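Home About Recipes (sort of) House Older posts Contact

Kitchen notes, quick ones

Right. Twenty minutes before I have to be out the door so this will be scrappy. Several people asked about the kitchen after the last post and I said I'd write something, and then June happened and I didn't.

Short version: I've been thinking about small kitchens. Everything in them. How little you need, how much you end up with anyway. Ours came with three potato peelers and I have added two. Why.

The sorting started with the drawer by the cooker. You know the one. It stuck every time you opened it, the fish slice used to stand up and jam against the top, and you had to work two fingers in and press it flat. I'd been doing that for over 2 years without once thinking I could move the fish slice. Took the whole drawer out, tipped it on a towel on the floor and sat down with a cup of tea.

What was in it:
string
a lid for something we no longer own
birthday candles, used
an allen key
four corkscrews (we buy screw tops)
the instructions for the old kettle, in Danish
wooden spoons, so many wooden spoons

The spoons were the hard bit. I like a wooden spoon. I've got one from my gran with a burnt edge that I won't use for anything sweet, and one with a flat end that's good for getting into the corners of a pan, and then a whole gang of thin ones that came in packets and split if you look at them. Kept the good ones. The splitty ones went in the shed for stirring paint and I expect I'll find them there in ten years.

Things I now believe about spoons. A hole in the end of the handle is worth having, even if you never get round to putting the hook up. A long handle is no use in a small pan, it tips the whole thing over the moment you let go. And don't leave them standing in water overnight, I know, I know, everybody does it.

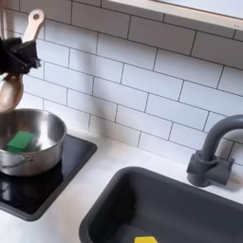
Then pans. I had the big heavy casserole on the front ring all the time because it was too much bother to lift down, so everything got cooked in it, including one egg. Madness. Eyvindur Toft, who used to live upstairs from us and cooked for a living for a while, once told me to put the pan you use most where your hand already goes and let the rest find their own place. I ignored this for ages. He was right, annoyingly. The little milk pan lives by the hob now and the casserole has gone to the bottom cupboard, and I use it on weekends when I have the patience.

Stainless steel, if you're asking. The non-stick ones were flaking and I got fed up with it. Yes things catch. Let the pan get hot first, then the oil, then wait a bit longer than you want to. Porridge still catches whatever I do. Soak it, go and do something else.

My old one was a Gronero, the 13 cm one, from the hardware place before it shut. I don't think they make that size now? If anybody knows where to get one write to me, my sister wants one and keeps eyeing up mine.

Worktop next. I'm strict about this now and everyone in the house hates it. Kettle, bread board, salt. Nothing else lives out. The toaster goes away after breakfast – this caused an actual row – and the post goes on the hall shelf and not next to the bread. It isn't a big worktop. If you lose a foot of it to a toaster and another to a pile of letters you're chopping onions on top of the washing machine, which I have done, more than once.

The sink. Washing up as you go, my mother was right about that as well. I used to pile it all in the basin and then couldn't fill the kettle. New rule is that nothing sits in the sink while the potatoes are on. You've got the time, you're only standing there. I've broken the rule twice this week allready, but still.

Taps: ours has been dripping. Asetura do a washer kit but they sent the wrong size, then sent it again, same wrong size. On the phone for ages. More on that when I'm calmer.

Tiles. Someone asked how I clean grout. Bicarb and an old toothbrush, a bit of water, scrub, wipe, and give up after the part behind the cooker because life is short. I did 90 minutes of it with the radio on and had to lie down. The bit above the hob gets greasy again in no time so now I just wipe it while the kettle boils. Cheaper than the sprays and it doesn't make me cough.

Oh and the shelf. I wanted the Hurnus one with the rail, it's lovely, 900 mm, and I measured the wall and then measured it again and there is no way. The window frame's in the way by a thumb's width. Might do a shorter one. Might ask the Steinarsdóttir workshop whether they'd cut something down, they did the bench in the hall and it's the only thing in this house that's level.

Still to do – under the sink (frightening), the spice shelf, the tin cupboard, where I found chickpeas older than the cat. The freezer isn't even on the list. There's soup in there with no label on it and I'm treating it as a savings account.

Soup recipe next time, the leek one, for Marit and whoever else it was who asked in the comments. It's hardly a recipe. Leeks, potatoes, butter, more butter than you'd think, and don't let teh leeks go brown.

Got to run, bus.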